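Pen holder

A pen holder, also called a pen cup, pencil cup or desk tidy, is an open container that keeps pens, pencils, rulers and other narrow tools upright on a desk or table. It is one of the most common desk accessories in homes, schools and offices. Most pen holders are small enough to be lifted with one hand and have a flat base, straight sides and no lid. They are made from metal, plastic, wood, glass, ceramic, leather or cardboard, and many are simply mugs, jars or food cans put to a second use.

The term is sometimes used for a different object, the desk base with an angled socket that holds a single fountain pen or ballpoint. That object is usually called a pen stand or desk set and is treated separately.

Names

In American English, "pencil cup" and "pencil holder" are the usual household terms, while stationery catalogs tend to prefer "pen cup" for round models and "organizer" for models with several compartments. "Desk tidy" is mainly British. "Brush pot" refers to a wide cylindrical vessel used in East Asia for writing brushes, often made of bamboo, wood or porcelain, and now collected as an art object.

History

Containers for writing tools are as old as the tools themselves. Scribes in ancient Egypt carried reed pens in long wooden palettes with a slot cut down the middle. In China, brush pots were a regular part of a scholar's desk by the Ming dynasty and were carved, lacquered or painted according to the owner's means. In Europe, quills were commonly kept in an inkstand, a tray or block that also held the inkwell and the pounce pot or sander.

The open cup became more useful as writing tools stopped needing ink close at hand. Cheap wood-cased pencils, sold in quantity during the nineteenth century, needed nothing more than a place to stand. The ballpoint pen, which spread widely after the 1940s, had the same effect. An inkstand took up a good part of a desk, and a cup took up very little.

Molded plastic holders became common in the decades after the Second World War. Models with several tubes of different heights, often joined in a cluster, were sold to match telephones, letter trays and wastebaskets. Wire mesh holders came later and became a standard item in office supply catalogs, usually in black or silver, as part of matching sets with trays, file sorters and card holders.

Construction

The simplest pen holder is a tube closed at one end. Round holders are easy to form from sheet metal or plastic and have no inside corners to collect dust. Square and rectangular holders sit flush against a wall, a monitor stand or another holder, and a rectangular one can be divided by a panel so that pens stay apart from scissors and rulers.

Mesh holders are made from expanded or woven steel. The mesh is cut to size, folded or rolled, and welded along a seam. A solid wire or a folded strip is fixed around the rim to cover the cut ends, and a similar strip runs around the base. The finished piece is powder coated. Some makers fit a solid metal floor, since fine points can pass through mesh and mark the surface underneath. Others use a mesh floor and raise it on small rubber feet.

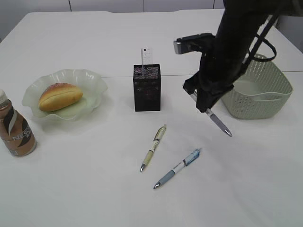
A black rectangular mesh holder with a ruler standing in it. Two ballpoint pens lie on the table in front.

Plastic holders are injection molded in one piece or assembled from stacked parts. Because plastic is light, wide bases and thick floors are common in taller models. Wooden holders may be turned from a solid block, drilled with separate holes for each pencil, or built from thin panels glued at the corners. Ceramic and glass holders are heavy and stable but chip if knocked, and hard pen tips can scratch a glazed floor.

Size and proportion

A pen holder is normally shorter than the things it stores, so that the upper part of each pen can be gripped. An inside depth of 80 millimeters is enough to keep a ballpoint from falling out, although many commercial models are deeper. New pencils, which are longer than most pens, stand well in almost any cup. After repeated sharpening they may drop below the rim, and short ends are usually moved to a drawer or a low tray.

Rulers are the longest tools regularly kept in a pen holder. A ruler standing on end rises well above the rim and shifts the balance of a light cup, especially when it rests against one side. It is generally placed along the long wall of a rectangular holder or in the center of a full one, where other tools support it. Scissors are stored blades down, with the handles above the rim.

Crowding is the most frequent problem. A packed cup is hard to search, and pulling out one pen tends to bring others with it. Dried-out pens also collect at the back, where they are seldom picked up.

Contents

The usual contents of a household pen holder are ballpoint pens, pencils, a marker or highlighter, a ruler and a pair of scissors. Craft knives, letter openers, paintbrushes, glue sticks and tape measures are also common. Small items such as paper clips, erasers and thumbtacks fall to the bottom and are difficult to retrieve, so many organizers include a shallow side compartment for them.

Retractable ballpoints can be stored either way up with the point withdrawn. Capped pens are often kept with the cap at the top, where it can be read by color. Gel pens and fountain pens are more sensitive to position. Makers of gel pens often advise storing them flat or point down, and fountain pens are usually kept point up or flat so that ink does not gather in the cap. Felt-tip markers with two ends are best kept flat.

Pens in active use are often left on the table beside the holder and returned at the end of a task.

Types

Single cup. One open compartment, round or square. This is the cheapest and most widely sold form.

Divided holder. A cup or box with one or more inner walls. The compartments may be equal or graded in size.

Stepped organizer. Several compartments of different heights in one unit, with the tallest at the back. The Trallero, a stepped wooden model with four compartments, is typical of the form.

Rotating holder. A round organizer mounted on a turntable, used mostly for art supplies. Larger versions can hold a full set of colored pencils sorted by shade. The Clomia Carousel was supplied with removable inner cups that could be carried to another table.

Block holder. A solid block with drilled holes, each taking one tool. Block holders keep pencils separate and protect their points, but they cannot hold scissors or a wide ruler unless a slot is cut for them.

Magnetic and clip-on holders. Small cups fixed to a whiteboard, filing cabinet or desk edge. They free the desktop but carry less weight.

Drawer tray. A flat tray with long compartments. It serves the same purpose as a pen holder but stores tools lying down.

Manufacture and trade

Pen holders are sold singly and as part of desk sets. Schools and offices normally buy them by the carton. Statano, a maker of steel desk goods, listed its rectangular mesh cup as model 1142 and packed it nested in cartons with paper between the cups to protect the coating. Whitcombe, a competing supplier, sold a similar cup with a removable divider.

Nesting matters to shippers because an empty cup is mostly air. Cups with slightly tapered sides fit inside one another, while straight-sided ones do not and take up more room for the same number of pieces. The design writer Declan Prendergast has argued that the gentle taper of many plastic cups owes more to the shipping carton and the mold than to anything a user would want, as a taper leaves the base narrower than the top.

Care

Mesh holders collect dust in the openings and are cleaned with a soft brush or rinsed under a tap. They should be dried fully, as rust can start at the welds where the coating is thin. Solid metal and plastic holders are wiped with a damp cloth. Ink stains on plastic can often be removed with rubbing alcohol, which should be tried first on the underside because it dulls some finishes. Wooden holders should not be soaked.

Pencil shavings and graphite dust gather on the floor of any closed cup. A circle of felt or folded paper placed inside makes the cup easier to empty and quiets the sound of pens being dropped in.

Improvised holders

Many pen holders were made for something else. Coffee mugs with a chipped rim, jam jars, drinking glasses and washed food cans are the most frequent. A food can should have its cut edge pressed flat or covered with tape before use. Children's craft books often include a can wrapped in yarn, fabric or painted paper as a first project, and a cardboard tube glued to a square of card gives a lighter version that stands well if a few coins are taped under the base.

See also

Brush pot
Desk organizer
Inkstand
Letter tray
Pencil case
Ruler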